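졸탄스, 탁상용 식기 세트 ‘플로테오’ 개정판 출시… 접시 테두리와 반투명 볼 규격 변경

2018/10/19

가정용 식기 및 테이블 용품 제조사 졸탄스(Joltance)는 소형 식탁과 간이 테이블에서의 사용을 전제로 설계한 식기 세트 ‘플로테오(Flolteo)’의 개정판을 출시한다고 밝혔다. 개정판은 라운드 사각 접시, 반투명 볼, 식탁용 천으로 구성되며, 기존 세트에 포함되던 유광 쟁반은 구성에서 제외된다.

플로테오는 1인 또는 2인 가구의 간식 및 경식용 식기로 기획된 제품군이다. 초기 제품은 지난 3월 시범 판매를 거쳤으며, 졸탄스는 이 기간에 접수된 사용자 의견 656건을 분류해 개정 항목을 확정했다. 의견 가운데 비중이 컸던 항목은 접시 테두리의 높이, 볼을 한 손으로 들 때의 파지감, 식기를 겹쳐 보관할 때의 밀착 현상이었다. 쟁반에 대해서는 좁은 식탁에서 차지하는 면적이 크다는 의견이 다수 접수되었다.

접시는 모서리를 둥글게 처리한 사각형이다. 원형 접시와 비교할 때 동일한 폭에서 사용 가능한 바닥 면적이 넓고, 식탁 모서리나 벽면에 붙여 놓기 쉽다. 한 변의 길이는 173mm로 기존 제품과 같다. 테두리는 바닥면보다 높게 세우고 표면을 매끄럽게 마감했다. 높이는 18mm로, 과일 조각이나 견과류가 접시 밖으로 밀려나는 것을 줄이는 데 목적이 있다. 바닥 안쪽에는 무늬나 홈을 두지 않고 평면으로 처리했다. 시범 판매 제품의 바닥에 있던 동심형 홈은 세척 후 물기가 남는다는 의견에 따라 삭제되었다.

접시 색상은 라벤더 계열 단색이다. 졸탄스는 밝은 목재 상판과 어두운 상판 양쪽에서 시인성을 확인한 뒤 해당 색상을 기본색으로 정했다. 테두리 바깥 벽면은 조명 방향에 따라 안쪽 면보다 짙게 보일 수 있으나, 동일한 원료를 사용하므로 제품 불량에 해당하지 않는다.

볼은 반투명한 백색 계열의 플라스틱 제품이다. 입구 테두리는 얇고 넓게 펼쳐져 있으며, 벽면은 바닥으로 갈수록 좁아진다. 넓은 테두리는 손가락을 걸칠 수 있는 면을 확보하기 위한 것이고, 경사진 벽면은 겹쳐 보관할 때 분리가 쉽도록 한 것이다. 시범 판매 당시 제품은 벽면이 수직에 가까워 세척 직후 겹쳐 두면 밀착되는 경우가 있었다. 개정판에서는 벽면 각도를 조정하고 테두리 하단에 간격을 두어 이를 개선했다.

벽면에는 반투명 마감을 적용했다. 내용물의 색이 외부에서 옅게 비치므로 뚜껑을 덮거나 여러 개를 나란히 둔 상태에서도 내용물을 대략 구분할 수 있다. 다만 완전 투명 제품과 달리 세부 형태까지 식별되지는 않는다. 전용 뚜껑은 세트에 포함되지 않으며 별도 품목으로 판매된다.

식탁용 천은 짙은 남보라색 계열이다. 식기 밑에 까는 용도와 식사 후 상판을 닦는 용도를 겸하며, 다림질 없이 사용하는 것을 전제로 한다. 접은 자국이나 구김이 있어도 기능에는 영향이 없다. 첫 세탁은 다른 의류와 분리하고, 이후에는 찬물 세탁을 권장한다. 접시와 볼을 포갤 때 사이에 끼워 긁힘을 줄이는 용도로도 사용할 수 있다.

개정판의 설계 검토는 졸탄스 제품설계팀의 호지메이리 다마세누(Rosimeire Damasceno) 책임이 담당했다. 다마세누 책임은 “소형 식탁에서는 식기 하나의 크기보다 식기 사이에 남는 면적이 사용성을 좌우한다”며 “접시, 볼, 천을 동시에 올려놓고도 포장 간식이나 컵을 둘 자리가 남는지를 기준으로 치수를 검토했다”고 설명했다. 이어 “쟁반을 제외한 것도 같은 기준에 따른 결정”이라고 덧붙였다.

배치 검토에는 가구 제조사 아라우주(Araújo)의 밝은 나뭇결 테이블이 기준 상판으로 사용되었다. 검토 항목은 식기 간 간격, 천을 펼친 경우와 뭉쳐 둔 경우의 점유 면적, 길이가 긴 개별 포장 간식을 함께 놓았을 때의 여유 공간 등 5개였다. 천은 사용 중 접힌 상태를 유지하기 어렵다는 점을 고려해 뭉쳐 둔 경우를 기본 조건으로 설정했다.
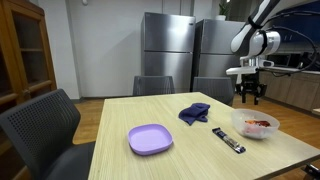

포장 간식은 세트 구성품이 아니며, 배치 조건을 통일하기 위한 기준 물품으로만 취급되었다. 졸탄스는 가늘고 긴 바 형태의 간식이 접시와 볼 사이에 놓이는 경우가 많다는 사용자 의견을 반영해 두 식기의 권장 간격을 사용 설명서에 추가했다. 설명서에는 오른손잡이와 왼손잡이 사용자를 위한 배치안이 각각 수록된다.

세척 및 관리 기준도 일부 변경되었다. 접시와 볼은 중성세제와 부드러운 스펀지로 세척해야 하며, 금속 수세미와 연마제가 포함된 세제는 사용할 수 없다. 토마토, 파프리카, 비트 등 색소가 강한 식재료를 볼에 장시간 담아 두면 내벽이 착색될 수 있으므로 사용 후 바로 헹구어야 한다. 두 제품 모두 전자레인지와 오븐에는 사용할 수 없다. 보관 시에는 직사광선이 닿지 않는 곳에 두고, 무거운 도자기류를 위에 쌓지 않아야 한다.

포장은 재활용이 가능한 단일 골판지 상자로 변경되었다. 기존 제품에 사용하던 개별 비닐 포장은 삭제하고, 접시와 볼 사이에 식탁용 천을 넣어 완충재를 대신한다. 상자 측면에는 구성품 목록과 관리 기호가 인쇄되며, 설명서는 상자 안쪽 면에 동봉된다.

개정판은 생활용품 유통사 비제텔(Visetell)의 온라인몰과 직영 매장에서 판매된다. 접시와 볼은 낱개로도 구매할 수 있고, 식탁용 천은 세트로만 공급된다. 시범 판매 제품 구매자는 비제텔 고객 창구를 통해 개정판 볼로 교환을 신청할 수 있다. 교환 대상은 벽면 밀착 현상이 확인된 제품이며, 신청 시 구매 내역이 필요하다. 기존 유광 쟁반은 재고 소진 시까지 단품으로 판매된다.

졸탄스는 접시와 동일한 형태의 소형 접시를 후속 품목으로 검토하고 있다. 색상과 출시 시기는 확정되지 않았다.

제품 및 교환 관련 문의: 비제텔 고객 창구
보도 관련 문의: 졸탄스 제품설계팀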